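The Comparison

Golshifteh Daneshvar had been given two grippers, three weeks and a test procedure written by somebody who had left the company. The procedure was titled Bag Closure, Revision 3. It ran to 80 trials per gripper and did not say what a closed bag was.

She wrote that part first. A bag was closed if it could be lifted by the neck, held for a slow breath and set down without the neck opening. Spyros Tsoukalas read the definition over her shoulder and asked whose breath. She changed it to five seconds.

The Zervas was a parallel-jaw unit with rubber pads. It was strong and repeatable and it held the neck of a bag the way a vise holds a pipe. It could not twist without the arm twisting, and the arm ran out of wrist at a turn and a half. The Cunness had three fingers, each driven by a tendon, and a controller that restarted whenever the supply voltage sagged. When it worked it could roll film between two fingers. When it did not, it opened, and the bag sighed and went slack on the bench.

By the end of the first week the Zervas had closed 121 bags, counting the practice runs, and all of them with a cable tie. The procedure allowed a cable tie. The client, a catering firm at Bralmont, did not. Their cleaners tied bags by hand, and they wanted to see a knot.

"Then we need to know what their cleaners do," said Melina Panagiotou, who ran the lab and disliked travel claims. She asked Bralmont for footage from the kitchen, taken at head height, looking down. It arrived on 10/23/25. Golshifteh went through it one still at a time, with the arm powered down behind her.

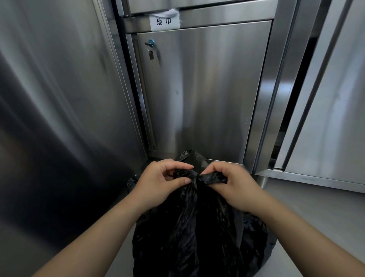
Still from the Bralmont kitchen set. Both hands on the gathered neck, left thumb pressing on the knot.

She kept that one open for most of the afternoon. The left thumb interested her. Neither gripper had anything that could press down on a knot while the rest of the hand held on. The Zervas had two surfaces and needed both. The Cunness had a third finger, but the software treated it as a brace and would not command it separately.

The forearms interested her too. They came in low from either side and met at the bag in a wide V. There was steel to the left, steel to the right and a locked-looking door straight ahead with the key hanging from it. She measured her own bench, which was open on all sides, and wrote the word "generous" in the log.

Spyros built the corner out of shelving panels. Both arms fitted inside it. Only one could move its elbow.

"Mount them higher," he said.

"Then the wrist comes in vertical."

"Is that bad?"

She ran it. The wrist came in vertical, the camera saw the back of its own gripper, and the planner reported success with the jaws shut on nothing.

"Yes," she said.

They lowered the mounts again. She opened the Cunness controller code, found the line that slaved the third finger to the other two, and commented it out. Spyros wired in a second power supply. At ten past six the finger moved by itself, down and slightly inward, and stayed there.

Golshifteh filled a black bag with packing paper, set it in the corner and started trial one.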